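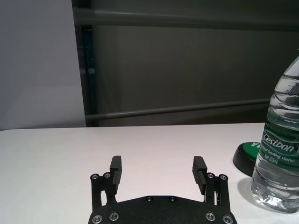
La petite bouteille d'eau sur la table : plaidoyer pour la carafe

Par la rédaction du carnet Zaidi
Décembre
27 partages – 3 commentaires

Je vais commencer par un aveu, comme ça on sera tranquilles : j'achète encore de l'eau en bouteille. Pas souvent, pas par packs (mon dos a voté contre il y a longtemps), mais assez pour que ma fille lève les yeux au ciel quand elle ouvre ma voiture. Il y en a toujours une qui roule sous le siège passager, et c'est forcément dans les virages qu'elle se rappelle à moi.

Ce n'est donc pas un sermon que vous allez lire. C'est plutôt une mauvaise humeur, celle qui me prend chaque fois que j'arrive dans une réunion, une formation, une assemblée de copropriétaires, et que je trouve sur la table la petite bouteille en plastique. Une par place, au garde-à-vous. On ne m'a pas demandé si j'avais soif ! On a décidé pour moi, et en plus on a décidé du format.

Le format, parlons-en. Trop grand pour qu'on la finisse pendant un exposé d'une heure, trop petit pour tenir l'après-midi. Alors on boit trois gorgées, on revisse, et on l'oublie. À la fin, quelqu'un passe avec un sac et ramasse des bouteilles presque pleines, et je vous défie de faire ce petit tour de salle sans vous sentir un peu bête. Je l'ai fait l'an dernier, après la journée des associations organisée à l'espace Mallison. J'ai vidé tout ça dans les bacs à fleurs de l'entrée. Les géraniums n'avaient rien demandé non plus.

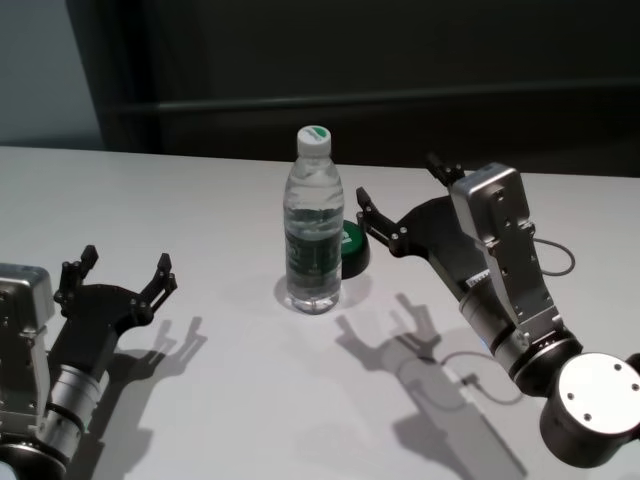
Udcombe, décembre

On me dira que la bouteille sur une table blanche, c'est propre, c'est net, ça fait sérieux. Et je veux bien l'admettre : il y a quelque chose de rassurant dans ce plastique clair, dans le bouchon blanc, dans l'étiquette vert foncé qui promet la forêt et la source. Le vert, d'ailleurs, quelle trouvaille ! Mettez du vert sur n'importe quoi et l'acheteur respire mieux. Je suis la première à tomber dans le panneau, j'ai chez moi une boîte de lessive verte qui me donne l'impression d'habiter à la campagne.

Mais regardez bien l'objet. Les nervures, la taille un peu marquée, la base qui s'élargit pour qu'elle tienne debout – des gens ont travaillé là-dessus, et sans doute très sérieusement. Tout ce soin pour une chose qu'on garde en main quelques minutes. Ma carafe, elle, a été dessinée par on ne sait qui, elle penche légèrement et elle verse à côté une fois sur deux. Je l'ai depuis mon premier appartement, elle a survécu à quatre déménagements.

Il y a aussi l'argument de l'hygiène, et là je m'agace franchement. « Au moins, avec une bouteille, chacun a la sienne. » Oui, pendant dix minutes ! Ensuite on se lève pour le café, on revient, et c'est la loterie. Sur une table où toutes les bouteilles se ressemblent, qui sait encore laquelle est la sienne ? J'ai vu des adultes responsables pencher la tête pour comparer des niveaux d'eau. J'en ai vu d'autres marquer leur bouchon au stylo, et à ceux-là je tire mon chapeau. Un verre posé devant soi ne règle pas tout, je sais, mais un verre se lave, et on peut le remplacer sans mauvaise conscience quand on a un doute.

Et le prix ? La salle Nadis, où notre club de lecture se réunit une fois par mois, nous avait proposé un « forfait hydratation » (je n'invente pas le mot, il était sur le devis). Sur l'année, on nous demandait 419 euros. Pour de l'eau ! Dans une salle qui possède un évier, à quatre pas de la table ! J'ai fait le trajet moi-même, en chaussures de ville. Nous avons dit non merci, nous avons apporté trois carafes et des verres dépareillés, et depuis, les gens se servent les uns les autres. Ça paraît idiot, mais on parle davantage à quelqu'un à qui on vient de remplir un verre.

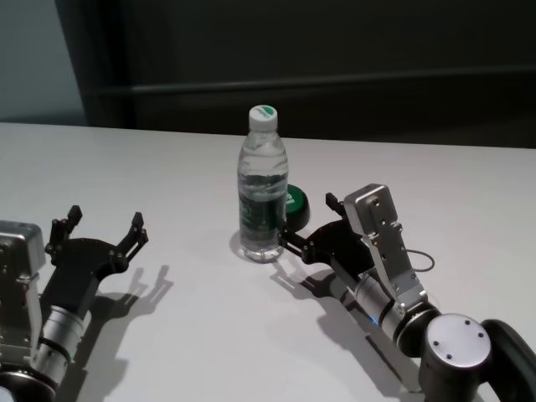

Photo : carnet Zaidi, tous droits réservés

Bon, j'entends d'ici les objections, parce qu'on me les a toutes faites à table, souvent la bouche pleine.

D'abord, l'eau du robinet a un goût. C'est vrai dans certains coins, et chez moi en été ce n'est pas la gloire. On la tire une heure avant, on la met au frais dans un pichet, et ça va déjà beaucoup mieux. Une rondelle de citron si on reçoit du monde. Je n'ai pas de leçon plus savante à donner là-dessus.

Ensuite, ça se recycle. Peut-être, quand la bouteille arrive dans le bon bac, ce qui suppose qu'il y ait un bac, et qu'on ne soit pas en train de courir après son train. Mon expérience des salles de réunion, c'est une corbeille unique, près de la porte, où tout finit ensemble avec les gobelets et les peaux de clémentine.

Enfin, et c'est la seule objection qui me touche, il y a des gens pour qui la bouteille fermée est une nécessité. Une personne fragile, un immeuble aux tuyaux douteux, une coupure de réseau, un long trajet avec des enfants. Là je me tais, évidemment. Je garde moi-même un pack dans la cave pour les mauvais jours et je ne m'en excuse pas. Mon agacement vise l'automatisme, la bouteille posée là parce qu'on en pose toujours une.

D'ailleurs, je remarque que je la garde toujours, cette bouteille de réunion. Je ne peux pas la laisser. Elle rentre avec moi, je la remplis au robinet, elle passe deux semaines sur mon bureau, puis elle se cabosse et je finis par la jeter avec un peu de honte. J'ai fini par m'acheter une gourde. Je l'ai perdue. J'en ai racheté une, plus moche, et celle-là bien sûr ne me quitte plus.

Alors voilà ce que je propose aux organisateurs de tout poil : mettez une ou deux carafes au milieu, des verres à côté, et laissez les gens se débrouiller. Quelqu'un en renversera, c'est certain. Prévoyez un torchon. Et si vous tenez absolument à vos petites bouteilles, rangez-les dans un coin, avec un mot : « servez-vous si besoin ». Je parie une tournée de sirop que vous en remporterez la plupart chez vous.

Pour la prochaine rencontre du club, j'apporte la carafe qui penche. Prenez une nappe.

3 commentaires – Partager cet article
Contact – © Carnet Zaidi – Retour en haut de page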